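Sillstead blanket drive passes its target

Residents of Sillstead have donated 3,225 blankets and throws ahead of winter, beating the goal of 2,000 set in September. 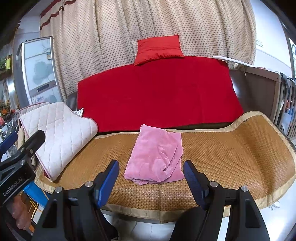 1 min read

Organizer Dirceu Figueiredo said 1,162 came in during the final week, most of them dropped off at the Ochoa Street library. Sorting starts Thursday at 9 a.m. Homes in Allititz will get the first deliveries. Sheets and pillows are not being accepted.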